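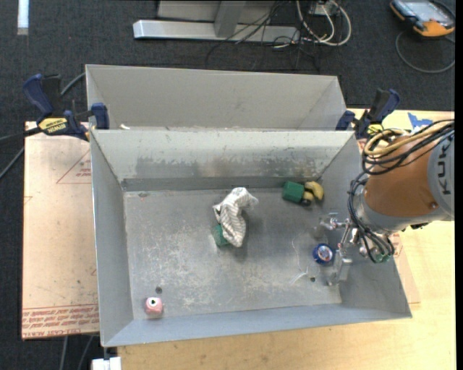

Mixed small items in one of the grey metal bins.

Trorkenell moves to open metal bins for small returned goods

Sorting of small returned goods at the Vetham depot will be done from open-topped metal bins from December, replacing the lidded plastic crates used until now. Trorkenell, which runs the depot, confirmed the change to staff on Wednesday.

The depot handles toys, soft goods and loose parts that come back without their packaging. Under the old arrangement these were held in 171 crates on fixed shelving and tipped out on a bench for checking. Items are now to be checked in the bin itself, on the tabletop, and removed one at a time.

"The crates had straight sides and deep corners, and small parts stayed in them," said Efraín Ospina, who manages the returns floor. "A wheel or a toy the size of a thumb could go back on the shelf with an empty label on it."

The bins have a flat floor and walls that slope outwards towards the rim. Each is supplied second-hand by Okonkwo, and Trorkenell has accepted surface scratching and staining as normal wear. Bins with sharp edges or bent rims will be rejected. The first 50 have been delivered, and the remainder are due before the end of the month.

Cloth items remain the main difficulty. A bunched cloth can lie over a block or other hard object and hide part of it, and loose string can catch on smaller pieces when it is lifted. The revised instruction is that cloth comes out first and is shaken over the bin — not over the table — before anything else is removed. String is taken out next, followed by hard items in any order.

A trial on one bench covered 700 items. According to Tobiloba Nnaji, who kept the trial record, 17 were put in the wrong category, most of them small plastic parts that had separated from a larger toy. Such parts will now be bagged and held for a week in case the rest of the toy is found.

Labelling is unchanged. Bin numbers will be entered in Tuvent, the stock system already in use at the depot, and the existing shelf codes will be kept. The plastic crates are to be washed and used for paper waste.

Evening shifts will change over first, starting at 6 pm, with day shifts to follow once the second delivery has been checked.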